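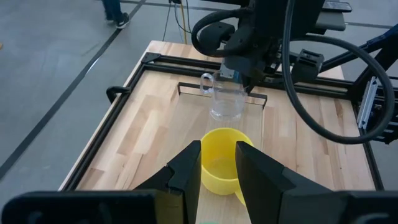 サイト内検索 キーワードを入力 検索 詳細検索

3. 遠隔操作による教示データの取得

3.1 教示環境

本研究における教示は、すべてHolmgren研究棟の実験室において7月に実施した。作業台の天板は淡色の木製で、その周囲を黒色の金属フレームが囲む。操作対象となる容器はこの天板上に配置し、左右のアームがそれぞれ一つのグリッパを用いて把持を行う。各アームの手首部には小型カメラを取り付け、把持指と対象物の相対位置を近距離から記録できる構成とした。

教示者は操作装置Trestarを介してロボットを動かす。Trestarは教示者の手先の動きをアームの手先姿勢に対応づけるものであり、グリッパの開閉は握り込み量に応じて連続的に指令される。関節空間での直接的な対応づけは採用していない。予備的な検討において、教示者が肘の姿勢に注意を奪われ、容器の縁や取っ手に対する指の角度を調整しにくいとの所見が得られたためである。

手先姿勢への変換、可動範囲の監視および記録の同期には、制御ソフトウェアModuraを用いた。Moduraは操作装置からの指令値とアーム側の実測値を別個の系列として保存する。両者は定常的な追従状態では近い値をとるが、指が容器に接触した直後や、一方のアームが他方の動作を待つ区間では差が生じる。本研究では学習時の目標値として指令値を採用し、実測値は観測の一部として入力に加えた。

3.2 課題の設定

対象とした課題は、容器の受け渡しと容器の並置の2種類である。前者では、一方のアームが持ち上げた容器を他方のアームが受け取り、天板上の指定領域に置く。後者では、形状の異なる容器を左右のアームで個別に扱い、互いに干渉しない位置に並べる。いずれの課題においても、初期配置は試行ごとに変更した。ただし、容器が天板の縁に近接し、アームの可動範囲を外れるおそれのある配置は除外した。

容器には、不透明なものと透明なものを含めた。図2に、左アームの手首カメラから得られた画像の一つを示す。手前では開いた指の間に黄色のプラスチック製カップがあり、奥ではもう一方のグリッパが透明なガラス製マグの縁を上方から把持している。黄色のカップは輪郭が背景の木目から明瞭に分離する。これに対しマグの胴部では、表面の反射と背後の木目が重なって見え、輪郭の位置を画像のみから決定することは容易でない。このような見えの差異は、同一の方策で両者を扱う際の主要な困難の一つと考えられる。

また、いずれの容器も取っ手を備える場合があり、把持の可否は取っ手の向きに左右される。指が取っ手と干渉する配置では、教示者は手首を回転させてから接近するか、縁を上方から挟む把持に切り替えることとした。どちらを選択するかは教示者の判断に委ね、手順書では指定していない。この自由度は教示データに複数の様式が混在する原因となるが、特定の把持を強制した場合には不自然な手首姿勢が増加し、動作の中断も多くなる傾向が認められた。

図2 両腕による容器操作の教示における左アーム手首カメラ画像。手前に黄色のカップ、奥にガラス製マグを示す。

3.3 教示手順

教示は2名の教示者が交代で担当した。教示者は事前に操作装置の習熟時間を設け、課題とは無関係な軽量物の移動を十分に行ったうえで本教示に移行した。習熟時間中の記録は学習に使用していない。

一回の試行は、両アームを待機姿勢に置いた状態から開始する。教示者は記録開始の操作を行った後、最初に動かすアームを選択し、対象容器の上方または側方へ指を接近させる。接近の際には、グリッパを対象の幅よりも広く開いた状態を維持し、指の先端が天板に接触しない高さで一旦停止する。この停止は、後続の把持動作との境界を記録上で明確にする目的で設けたものである。停止の長さは定めず、教示者が指と容器の位置関係を確認できた時点で次の動作に移ることとした。

把持においては、握り込みを緩やかに行い、容器が指の間で安定したと教示者が判断した後に持ち上げる。ガラス製の容器については、持ち上げの高さを低く保ち、天板上での水平移動を最小限とするよう指示した。両アームを同時に動かすことは禁止していないが、一方が容器を保持している間は、他方の手先を保持側の指の直下に進入させないこととした。手首カメラの視野には他方のアームの配線が入り込むことがあり、両手先が近接する区間では対象物の一部が遮蔽されうる。遮蔽が生じた場合でも、教示者は動作を中断せずに課題を継続した。

試行の終了は、すべての容器が天板上に置かれ、両グリッパが開放された状態とする。終了後、教示者は成否を記録し、必要に応じて自由記述による注記を加えた。容器の転倒、指からの滑落、または可動範囲の監視機能による停止が生じた試行は失敗として扱い、成功した試行とは分けて保存した。失敗試行の削除は行っていない。

3.4 データの整理

以上の手順により、ほぼ108試行分の教示データを得た。試行数を厳密な値で示さないのは、記録開始直後に中止された短い系列の扱いが、集計の基準によって異なるためである。整理後のデータは、所内の共有形式Bidwoodに変換して保管した。同形式では、手首カメラの画像列、手先の指令値、関節の実測値、グリッパの開度および注記を、共通の時刻系列に沿って格納する。

変換に際しては、画像列と関節値の時刻のずれを補正した。補正量は、グリッパの閉動作が画像上で確認できる時刻と、開度の実測値が変化を始める時刻との差から推定した。試行ごとに推定値がばらつく場合には、同一の教示者が連続して行った試行の中央値を用いた。透明容器を扱う試行では接触の瞬間を画像から読み取りにくく、指そのものの移動開始を基準とした。

動作区間の分割は、接近、把持、移動、解放の各段階について行った。まず開度と手先速度に基づいて自動的に境界候補を求め、その後、教示者以外の者が画像列を確認して修正した。修正の多くは移動と解放の境界に集中した。容器が天板に触れた後も教示者が位置の微調整を続ける試行があり、速度の閾値のみでは置き直しと移動を区別できなかったことによる。判断の分かれた境界は、より遅い時刻を採用する規則に統一した。

3.5 教示の質に関する考察

遠隔操作による教示では、教示者が得る情報と方策が得る情報の間に差がある。教示者は作業台を直接見ることができるが、方策が参照するのは手首カメラの画像と関節値に限られる。そのため、教示者が遠方の容器の位置を見込んで早期に軌道を変えた場合、その判断の根拠が画像に含まれないことがある。Hellströmはこの問題を「先読みの欠落」と呼び、接近開始時に対象を一度視野に収める動作を教示手順に加えることを提案した。本研究の手順における接近時の停止は、部分的にこの提案に対応する。

一方、視野への収め方を過度に統一すると、初期配置の変化に対する軌道の多様性が失われる。教示者への指示は、対象が手首カメラに写る高さを保つという範囲にとどめ、接近の方向は制限しなかった。結果として、同じ容器に対しても左右から回り込む軌道と正面から接近する軌道の双方が含まれることとなった。これらを単一の分布として学習した場合の影響については、次章において検討する。

なお、教示者間の差異は、把持の位置よりも待機側のアームの扱いに顕著であった。一方の教示者は待機側の手先を作業台の奥に退避させ、他方は次の対象の近くに留める傾向を示した。後者は課題全体の所要時間の短縮に寄与すると推測されるが、手首カメラの視野に他方のアームが入る頻度も高い。本研究では両者を区別せずに学習に供し、教示者の識別情報は評価時の分析にのみ用いた。

分類:ロボット工学 > 遠隔操作・模倣学習 | タグ:両腕マニピュレーション、教示データ、手首カメラ

関連する文献
透明容器の把持における接触時刻の推定
Trestarを用いた手先姿勢教示の操作性評価
Bidwood形式による教示記録の保存と再利用
R. Hellström:遠隔教示における先読みの欠落について
Moduraにおける指令値と実測値の同期方式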